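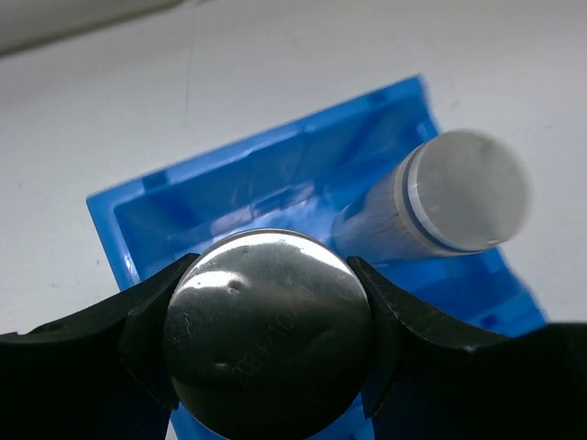

Workshop Tips: Picking Shiny Round Parts Out of a Tray

These notes are for people who run a small arm on a bench and write or adjust their own pick routines. They cover lids, caps, washers, coin-shaped blanks and other flat metal rounds. Most of them apply to any arm. Where a setting is named, it is the name used in Prindik, the planner we run in the Stirulville shop.

Lighting first

Polished metal reflects whatever is over it. A glare patch that covers part of a disc will pull the detected center toward the dark side, or split one disc into two blobs. Before changing any thresholds, move the lamp. A lamp off to one side with a sheet of tracing paper taped over it fixes most of this.

Turn off auto exposure on the wrist camera. As the gripper comes down, the metal takes up more of the view and the camera darkens everything else, so the tray walls disappear from the mask at the moment you need them. Set exposure by hand with the part at grasp height.

If the glare can't be removed, take two exposures and merge them. Prindik does this with "bracket" set to 2. It adds a little time per pick.

Fit the rim, skip the face

Fit a circle or an ellipse to the outer edge only. Dents, scratches and stamped characters on the face all make edges, and a fit that uses every edge in the region will wander. Mask the inner 70 percent of the radius and fit to what is left.

If the disc lies tilted against a tray wall, you will get an ellipse. Use its long axis for the diameter. The short axis gives you the tilt, but not which way it leans, so check against depth or take a second view from the side.

Depth on shiny parts

Depth cameras return holes or nonsense on polished metal. Don't average over the face. Take the depth of the tray floor next to the part, add the known thickness, and use that as the grasp height. On a sloped tray, fit a plane to the floor patches you can see and read the height off the plane.

See-through trays are a problem too. Light goes through the plastic and the floor reads lower than it is. Measure once by touching down slowly with closed fingers and save the offset with the tray's name. Redo this if you change tables.

Curved fingers

Fingers with a scooped inner edge center a round part as they close. This lets you be off sideways by a couple of millimeters and still get a good grip. It does not help with height. Too high and the rim slips out from under the fingers. Too low and the tips drag on the floor of the tray.

Close in two steps: fast to just over the part's diameter, then slow until the current rises. Stop on current, then compare the finger gap with the diameter you expected. If they differ by more than the tolerance, open, back off and look again. Don't raise the force to make a bad grip hold. Thin lids bend.

Wait for the arm to settle before closing. We use 15 hundredths of a second. The Brutusard arm needs a bit more at full reach.

Trays and neighbors

Model the tray walls as thick boxes in the planner, thicker than they measure. Molded ribs and pockets don't need to be modeled if the padding covers them.

Anything else in the tray goes in as an obstacle, even if it is the next thing to be picked. Cylinders lying on their sides are the usual trouble. A finger touches one lightly and it rolls, and every pose you saved for that tray is now wrong. Choose the finger angle that keeps both fingers clear of the cylinder. A disc can be gripped from any angle around its rim, so let the planner try several. Steps of 10 degrees are fine. Smaller steps only slow the search.

For clear or frosted parts, don't rely on the outline. Look for a feature with contrast, such as a dark ring, a seal or a label, and place the rest of the part from that.

Tell the planner about the part in hand. A disc held at the fingertips sticks out past the gripper model, and if it isn't attached to the model the path will take it through the tray wall. In Prindik this is "attach on grasp" and it is off by default.

Lift straight up until clear of the highest wall, then start the sideways move. Blended corners save time but save it in the wrong place here.

Reading stamped marks

If you need a date or lot code off the metal, read it after the pick. Hold the part in front of the camera and turn the wrist through a few angles. Faint stamping shows up only when the light comes across it, so one picture is seldom enough. Keep the best score from the set, and rotate the crop so the characters run level before passing it to the reader. Codes often land at an angle.

Log partial reads as partial. Don't let the software fill in missing digits from the last good part.

Logging

Save the camera view at grasp close, along with finger gap, motor current and the planned pose. Roughly half of our missed picks could be sorted out from those alone.

Name log folders by tray and part. We named ours by date at first and could never find anything.

Keep the settings file under version control. The Yüksel calibration tool overwrites its own file each time it is run, so copy the old one out first.

Wipe the lens.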